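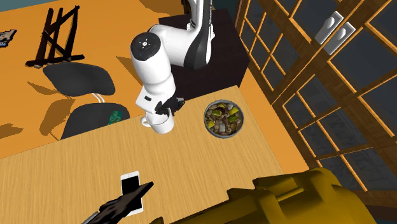 Trefor Edwards asked last week whether a handshake on price is enough to hold the seller to it, and if not, what is. Short answer no, mostly. Long answer is this handout.

Small Business Law – Session 6
Letters of intent and commercial leases
16 February 2022

Read the Flilham letter before class. It's in the packet, 2 pages.

1. Letter of intent (LOI)

Usually nonbinding on price and closing. Usually binding on confidentiality, exclusivity, who pays whose costs. Problem is the drafter who forgets to say which is which. Courts look at the words first, then at how the parties acted.

Phrases to watch:
"subject to a definitive agreement" – points toward nonbinding
"the parties agree that" – points the other way
"will negotiate in good faith" – can be enforceable by itself in some states, check yours

Exclusivity period. In the Flilham letter it is 60 days. Runs from signature, not from delivery of the financials. Seller took weeks to hand over the books and the buyer lost most of the time. Draft around this. Start the clock when the documents arrive.

Yutong Kong's question from the break: can the buyer get deal costs back if the seller walks? Depends on the cost clause. No clause, each side normaly eats its own. Bad faith claim possible, hard to prove, expensive.

2. The lease nobody read

Our running problem. Rowlands sells a print shop in Skerkivley to Paltport. Price agreed, equipment listed, customer list attached. The lease needs the landlord's written consent to assign. No one asked for it until the week of closing.

Rent is $2,290 a month. Landlord says fine, but wants a new personal guaranty and a higher deposit. Can he?

Look at the consent clause. Three common versions:

(a) Silent on the standard. Older rule – landlord may refuse for any reason. Many states have moved off this for commercial leases, not all.
(b) "not to be unreasonably withheld." Landlord can look at credit, use, experience. Using consent just to squeeze out more rent is usually unreasonable.
(c) "sole and absolute discretion." Means what it says, most places.

The Rowlands lease is a (b). So argue it both ways. Is a guaranty from a new company with no track record reasonable? Probably. The deposit? Closer.

Also: assignment does not release Rowlands. Still on the hook if Paltport stops paying, unless there is a signed release. Sellers miss this all the time. Ask for the release in the same letter as the consent.

Asset sale vs. stock sale – in a stock sale the tenant stays the same, so the buyer may think no consent is needed. Check for a change of control clause. Often buried in the definitions.

3. What goes in the purchase agreement

Consent as a condition to closing, in writing, with an outside date
Estoppel certificate from landlord – rent, deposit, no defaults, term remaining
Who pays landlord's legal fees
What happens to the deposit money if consent is refused
Repairs and restoration duty, who carries it after closing

Asabe Anozie's group had a good draft of the outside date clause last time, I'll put it up. One fix, it says "reasonable time" twice and never gives a date.

4. For next time

Redraft the Flilham exclusivity paragraph so that it can't run out before the books are delivered. One paragraph, no more. Then list every step Paltport should of taken before signing, in order.

Groups: Baek with Prosser, Anozie with Kong. Edwards, pick either one and tell me which.

Final outline due in June, topic list to follow. Handout is for class use and isn't legal advice.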